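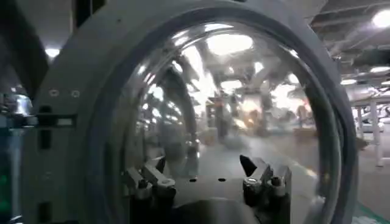 Ticket opened by Nidia Condori, Clarnley site. The Widodus dryer on line 2 stops partway through the cycle and shows a door fault. It has done this since the belt change in June. The door latches normally by hand. On this model the rim is gray, the cover is clear and domed, and there are two small round holes side by side on the left of the rim face, so please check you have the same version before following these notes. The older version uses a different latch.

**Reported**

- Stops 13 minutes in, every time, on the high heat program
- Runs to the end on low heat
- Resetting at the wall clears the fault until the next load

**Tried, first visit (Severino Mateos)**

1. Cleaned the latch and the strike. No change.
2. Swapped the door switch for the spare from Biltwood. No change.
3. Ran high heat with no load for 30 minutes. No fault.

Item 3 made me look at the load and leave the door alone. Nidia says the towels went up to the heavier kind the same month.

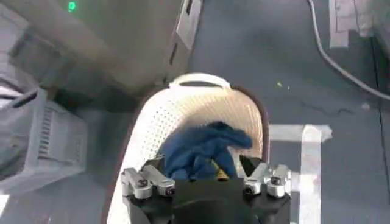 *White perforated basket with a dark blue cloth inside*

**Second visit**

Asked Nina on the early shift to fill the white perforated basket with the brown edge level to the rim and no higher, and use that as one load. Two loads of the heavy towels ran through on high with no fault. A third load, heaped, stopped at 13 minutes again.

Measured the door gap with the heaped load in. The weight pulls the drum forward and it pushes on the door seal. The rear support was left loose after the belt change. Tightened it and ran the heaped load again. Finished normally.

**Parts**

- Door switch, 1 (old one tested good, kept as spare)
- Rear support bolt, 34 mm, 1

**Status**

Leaving open until the counter passes 900 cycles. Nidia to post here if the fault comes back, with the program and the time it stopped.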